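Looking after the old stone washhouse (and the tools that go with it)

I've been scrubbing the washhouse at the bottom of our lane in Virkbridge for 8 years now, and people keep asking me what I use on it. Mostly water! Old stone hates being fussed over, so here are the tips I pass along when somebody inherits a trough, a bread oven or a bit of carved wall.

Start with a soft brush and a bucket, and work from the bottom up so you don't get streaks. Leave the pressure washer in the garage. I tried one on a back corner my first June and I can still find the spot with my thumb.

Moss comes off best after a rainy night. I use a wooden spatula from the kitchen, held nearly flat, and I never go near it with wire (it leaves rusty little freckles, ask me how I know).

For bread ovens, sweep the ash out before the damp gets to it, then light a few small fires over several days before you try a big one. My Jarnine hand brush fits through the door, which my regular broom never did. 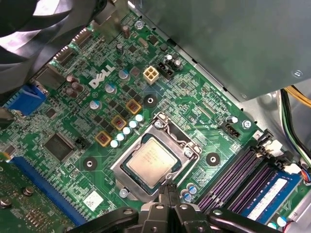

Processor in its socket on a green Dell motherboard.

If joints are crumbling, use lime mortar and mix it stiff. Cement looks tidy for a winter or two, then the faces of the stones start popping off. Dampen the joint first, push the mortar well back, and hang wet burlap over it if the sun's out. I mix 900 grams of sand at a time, in an old dishpan, and that keeps me busy till lunch.

Last thing, take pictures before you touch anything. I have 696 of ours, all in one folder called Honeo, and when a coping stone slipped I knew which way round it went back.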